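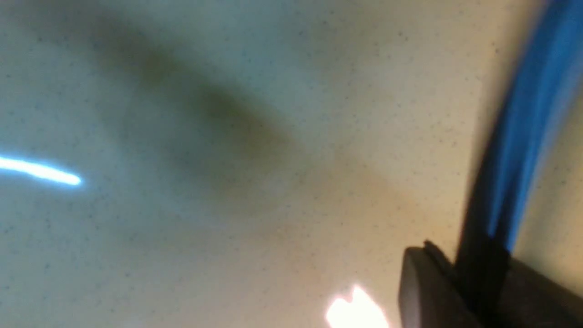 Grippers, wrist cameras and other things people ask me

I get the same handful of emails every time I post something from the kitchen counter tests, so I'm putting the answers in one place. If yours isn't covered, write to me and I'll get to it (I'm slow in August, sorry in advance!). Last updated 27th June.

What are you comparing, exactly?

Two sets of fingers and two controllers, on the same arm. The fingers are the Lins pair, which are rigid with rounded tops, and the Trurnero pair, which have a bit of give in them. The controllers are the one the arm shipped with and the Cosov box, which I bought used from a guy outside Boston. I swap one thing at a time, run the same jobs, and write down what happened. It's a hobby that got out of hand, and I have no deal with anybody who makes this stuff.

Why do you test on dishes and countertops? Wouldn't blocks be easier?

Way easier, and I did blocks for ages. Every gripper I've ever tried is great at blocks. Then you hand it a plate and it all falls apart, sometimes literally. Dishes are thin at the rim, they nest together, they're smooth, and a lot of them are white on white, so the camera has a rough time too. That's the kind of trouble I want to know about before I spend money.

Why is the camera on the wrist and not up on a stand?

I've used both. A stand camera gives you a nice calm view of the whole area, right up until the arm moves in front of it, and the arm always moves in front of it. With the wrist camera you're looking at the last couple of inches before contact, and for picking up a rim those are the inches I care about. The downside is that during a long move you get smear and not much else. Anything close to the lens, cables especially, turns into a big blurry stripe. I just live with it.

Does glare really matter that much?

Oh boy, yes. A polished counter throws the lights right back at you, and a glare spot can blow out to solid white right next to the fingers, where you need detail the most. Shadows are the other half of it. The arm blocks the overhead light and puts a big soft dark patch on the counter, and that patch travels with the arm, so anything in your software that learned "dark blob equals object" is going to embarrass you. Mine reached for its own shadow more than once. Raíssa Macedo watched it happen over a video call and laughed so hard she had to mute herself.

What helped me was locking the exposure by hand. I set it on the brightest part of the counter and leave it alone for the whole session. The dark areas get darker, fine, but the picture stops pumping up and down as the arm moves. If you only change one thing after reading this page, change that.

Can't you put down a plain mat?

You can, and for the first week you probably should. I stopped because the mat was hiding the problem. A speckled surface gives the camera lots of little points to hang on to as long as it's in focus, and I like having them. On a plain white mat I got worse depth readings than on the bare counter, which surprised me. Everaldo Barros says he sees the opposite with his camera, so try both before you take my word for it.

Rigid fingers or soft fingers for plates?

I keep changing my mind. Today it's rigid, with a thin pad. The soft ones forgive a sloppy approach and they're lovely on cups, but on a stack of nested plates they fold around the rim and tend to bring the second plate along with the first. The rigid ones go where I send them. If I send them to the wrong spot, that's on me, and there's usually a clink to let me know.

With either kind, the approach angle made a bigger difference than I expected. I used to come straight down on everything. Now I come in from the side, low, with one finger lined up on the face of the front dish and the other one staying out past the rim. 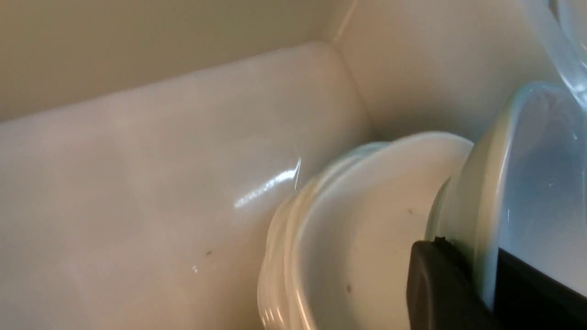

Getting that second finger into place is where most of my misses come from, especially when there's something standing right beside the stack. Clear and tinted plastic is the worst neighbor you can have. The depth reading goes straight through it half the time, the planner thinks there's open space, and the finger bumps into a container it never knew about. I now mark plastic by hand before a run. It's boring, it takes a minute, and it saved me a lot of picking things up off the floor.

How do you deal with white dishes against a white background?

Badly, at first! The rims are what you want to look for. The face of a plate is nearly featureless, but where several of them nest you get a row of curved edges with little shadows in between, and an edge detector can work with that. I crop tight around the stack, turn the contrast up, and ignore the flat parts completely. Bright streaks on anything glossy close by will still fool it now and then, so I throw out any "edge" that slides around when the wrist moves. A real rim stays put.

How many tries do you give each setup?

I do 20 tries per setup, and I repeat the set 3 times with a break in between so the fingers and pads can be wiped down. I know that's small. Alcides Caldeira has told me more than once that it's small, and he does this for a living, so if you need numbers you can publish, please go talk to someone like him. I'm just trying to find out which gripper I'd rather have bolted on.

What do the numbers in your log names mean?

They're plain run numbers and they never reset. The Lins fingers with the stock controller end at run 2375, and the Cosov box is on from there through 2615. If you're pulling my logs to look at grip force, please don't mix the two, the units are different. I did it myself and wasted an evening on a graph that made no sense.

Is the Cosov controller worth it?

For me, yes, but only for one reason: it lets me cap the closing speed separately from the closing force. The stock controller ties them together, so if I want a gentle grip I also get a slow one, and if I want a quick one I get a slap. The menus are awful. The manual is worse. Cremilda Dantas wrote up her own startup notes and was nice enough to let me pass them along, so email me if you want a copy.

What about the cable?

Everyone asks about cable routing and I don't have a great answer. Leave more slack at the wrist than you think you need, then turn the wrist all the way both directions by hand before you power anything on. Check the camera view while you do it. If something swings into the picture at full rotation, decide right then whether you can put up with it. I've taped and retaped mine plenty and I still get stuff along one side of the view on certain moves.

Have you broken anything?

Two bowls and a mug so far, plus a finger pad that I'm pretty sure I installed backwards. I buy secondhand dishes for this and I'd suggest you do too. Wear shoes.

Can I send you a gripper to try?

Sure, if you pay the shipping both ways and you're okay with me saying what I think. I need to know the bolt pattern, the weight, and what voltage it runs on before it goes in the mail. Raíssa Andrade handles the loan list these days, so put her name in the subject line and she'll tell you where you are in the queue. Right now there are a couple ahead of you, both with suction cups, and I haven't even made the adapter plate for those yet.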